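Chapter 4

Small Tables and What Stands on Them

Aims of the chapter

After working through this chapter the reader should be able to:
describe the main parts of a small square table and the loads each part carries;
explain why a tall, narrow object behaves differently from a low, wide one on the same surface;
choose a position for a stand, a bowl or a similar object with regard to reach, stability and cable routes;
carry out the tilt test set out in section 4.3 and record the result.

Key terms: top, apron, footprint, centre of gravity, tipping angle, working edge, pass-through.

4.1 Introduction

The previous chapter dealt with tables meant for several people. The small table is a different case. It is usually used from one side, it is light enough to be moved by one person, and the objects placed on it often stay there for months. Its faults are therefore slow to show. A top that sags slightly under a dinner service is noticed at the first meal, whereas a top that slopes under a lamp may go unremarked until the lamp is knocked.

Most small tables sold before 1950 had solid tops and jointed aprons. Later designs reduced the number of parts, and many dispensed with the apron altogether. The Camovska side table, used as the reference piece in this part of the book, has a square top with sides of 1000 mm less the edge rounding, and its legs are fixed directly to the underside. Kelechi Dauda's survey of domestic tables, carried out for the Makokha workshop, found this form of construction in 26 of the homes visited. The survey sheets are reproduced in Appendix B.

For the purposes of this chapter the surface is divided into three zones. The working edge is the strip nearest the user. The middle zone can be reached with a bent arm. The far zone can be reached only by leaning or by stretching the arm fully. The boundaries depend on the user's height and on whether the user sits or stands, and they should be measured afresh in each case.
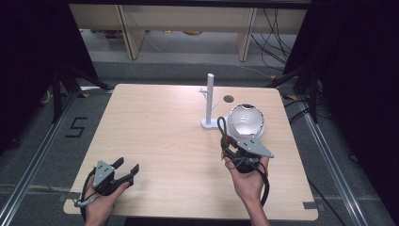 Objects are classed by the ratio of height to footprint. A post on a round base is tall in relation to its footprint, and a small sideways force applied near the top will turn it about the rim of the base. A bowl has a low centre of gravity and will tend to slide before it tips. Where both are kept on the same table, the tall object should stand in the middle or far zone, clear of the path of the hand, and the bowl should be nearer the working edge. The reverse arrangement obliges the user to reach past the post each time the bowl is used.

The colour of the objects also has some bearing on the matter. A white object on a pale top is harder to judge for distance than a dark one, particularly under overhead light. A dark rim on a bowl gives the eye a clear line to work from. Glazed surfaces reflect lamps and ceiling fittings, and the reflection moves as the user moves — a point taken up again in Chapter 7.

4.2 Openings and cables

Some tops have a small round opening, known as a pass-through, by which a cable can be led to the underside. The opening should lie behind or beside the object it serves. If it lies in front, the cable crosses the working edge and will sooner or later be caught by a sleeve. Nunell and Skoser both supply liners for such openings; the liner protects the cable from the cut edge but reduces the clear diameter by 2 mm. Plugs must be passed through before the liner is fitted.

Cables that run over the floor should follow a wall or the back of the table. On carpet they may be held with tape, which should be renewed when it begins to lift.

4.3 The tilt test

Place the table on a level floor. Carpet compresses unevenly under the legs, so allow it to settle for almost an hour before taking any reading. Set the object to be tested in its intended position and mark the outline of its base with pencil or removable tape. Raise one side of the table slowly by means of thin packing pieces under two adjacent legs. Note the height of packing at which the object first slides or rocks, then lower the table and repeat from the opposite side.

Enter both readings in Table 4.1. If they differ, the lower value is used in all later calculations.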